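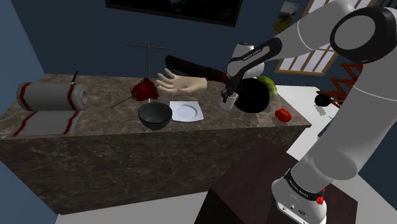

Small white cup, big black pot

26/04/2018

So I gave up coffee. Well, I gave up coffee after lunch, which my sister says doesn't count as giving up coffee, but she has never seen me at four in the afternoon with my third refill and a grudge against the printer. For me it counts!

It started because I wasn't sleeping. I'd get into bed at a decent hour, read a few pages, turn off the lamp and then lie there composing emails to people I went to high school with. I tried the lavender spray. I tried the heavy blanket (too heavy, I felt like a casserole). Then I wrote down everything I drank for 15 days in the back of my checkbook, and the pattern was embarrassing. Every bad night had a late coffee in front of it.

The rule I came up with is simple. Two cups, both before noon, and then whatever I like as long as it won't keep me up. I've been doing it since the end of winter and I'm sleeping through most nights now, except when the neighbor's dog has opinions.

What I drink instead

I went a little overboard here. There's a tea shop called Kiiskinen next to the shoe repair place on Hevach Street, and I walked in for one bag of chamomile and walked out having spent more than I spend on gas. The woman behind the counter let me smell everything. I came home with five kinds, and these are the ones I've kept drinking:

Rooibos with orange peel. My favorite by a mile. It's got some body to it, so it doesn't feel like you're drinking a hot puddle, and it takes milk well.

Peppermint, but only after dinner. If I have it in the afternoon it makes me want dessert.

Roasted barley. I had never heard of this! It tastes like toast in a good way and it's the closest thing to coffee that I've found. I make a big batch and keep it in the fridge.

The chamomile I gave to my sister. I know everyone loves it. To me it tastes like a hayride.

I also have warm milk some nights, like a child, with a bit of honey and a shake of nutmeg. 200 milliliters if you're measuring, which my milk pan does for you because it has lines inside. Go slow with the heat, and don't wander off to check the mail, because scrubbing scorched milk off a pan is nobody's idea of a relaxing evening.

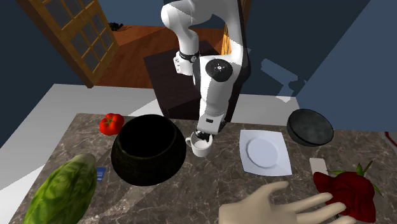
The hard part

The first week was rough. I had a headache for three days, right behind the eyes, and I was short with people. I took the 751 bus past my stop twice, just staring. If you're thinking of trying this, don't start in a week when you have to be charming.

I missed the walk more than the coffee, too. At work we used to go down to Clukis, the little place in the lobby, and half of what I know about my coworkers I learned standing in that line. For a while I stayed at my desk and felt sorry for myself. Then I started going along anyway and ordering hot water with lemon, and they charge me a quarter for the cup, and I get all the same gossip.

I did slip once, on a weekend trip up to Erer. We had a huge lunch and somebody passed around those tiny espressos and I thought, what harm could it do? I was awake until past two listening to the motel ice machine.

Next I'd like to try growing my own mint on the back steps. I have killed mint before, so if you've got any tips, please leave them in the comments. And if anyone knows where to get roasted barley in bags bigger than a paperback, tell me that too. I'm almost out.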